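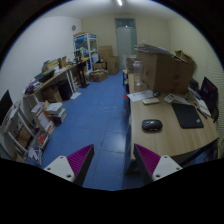 Week 3: Learning a grasp from hand-held gripper recordings

The method has a person carry the gripper and do the task by hand. A policy is then trained on the recorded views and finger openings. Test object this week: a computer mouse on an ordinary desk.

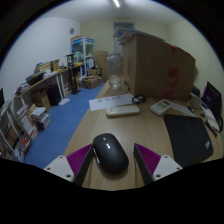
Split each recording into approach, close and lift. The approach takes up most of the frames, so sample the close phase more heavily — otherwise the policy learns to hover. Our set has 36 recordings, 9 of them held out for testing.
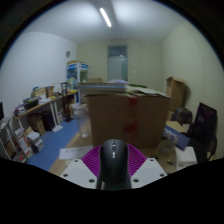
Jomar Galang
Teaching Assistant, Robot Learning

Label a grasp as held only when the mouse is clear of the desk and between both fingers. Mark blurred frames but keep them.

Bring your split file on Friday.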